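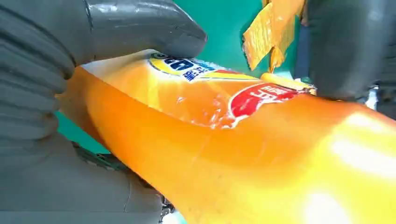 Pathak asked, on reading the first draft, why we bothered with soft fingers at all when the stiff parallel jaw on the Coltex arm already closes faster and costs less to replace. Fair point. The reply is in the slip counts, so we give those first and come back to cost in section 5.

Figure 3. Soft fingers on a snack bag, wrist camera view.

4.2 Soft fingers against the parallel jaw

Same arm, same wrist camera, same controller for both grippers. Only the fingers and the closing force limit changed between blocks. The Medo fingers are ribbed along the body with a rounded pad at the tip; the parallel jaw has flat rubber faces, new at the start of June and not changed after. All runs done on the Cumstead bench.

We used two classes of object. Crinkly film packs (snack bags and the like) and hard plastic bottles with a screw cap. Six poses per object, no sorting of poses by difficulty. Total of 4000 grasps over both grippers, split evenly. A grasp counted as held if the object stayed in the fingers for the lift and the sideways move. Small shifts in the hand were logged apart from drops.

Film packs. Soft fingers did better here, as expected. The jaw tended to catch a fold of film and let the contents swing underneath, then the fold pulled through. With the soft pair the pad spreads over the pack and the load is shared. Most of the soft drops came from one pose, pack lying diagonal to the closing line, and 24 of them in a single block before the force limit was raised by one step. We kept that block in the totals. Leaving it out would flatter the result.

Glare was a bigger nuisance than grip. Glossy film throws bright patches into the wrist view and the slip detector reads a moving patch as a moving object. Lowering the gain helped a bit but then real slips were missed. See the note on thresholds in section 3.

Bottles. Much closer. The jaw was slightly better on the straight part of the body, soft fingers better on the shoulder where the surface falls away. Neither gripper was good at the cap end. Labels matter more than we had allowed for: a grip on a loose label is a grip on the label only, and the bottle can turn inside it. The controller has no idea this is happening becuase the contact signal stays steady.
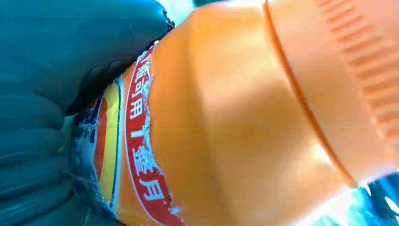
Figure 4. Soft finger pressing on an orange bottle; label bunched at the contact, cap at upper right.

We tried 2 fixes. First, a short squeeze and release before the lift, to seat the pad. Cheap, adds a little to cycle time, fewer turns in the hand. Second, moving the grip point up to the shoulder. Worked with the soft fingers, not with the jaw, which slid off towards the neck. The first fix is on by default in the later blocks and the tables mark which.

Wear. Pads were looked at by eye at the end of each block, no measurements taken. Should of been done with a gauge, and will be in the next round. Bench log closed 9/25/20.

Cost per held grasp is in Table 5. Jaw still wins on bottles alone.

Share this article (6) Comments (2)
We use cookies to improve your reading experience. Accept | Manage settings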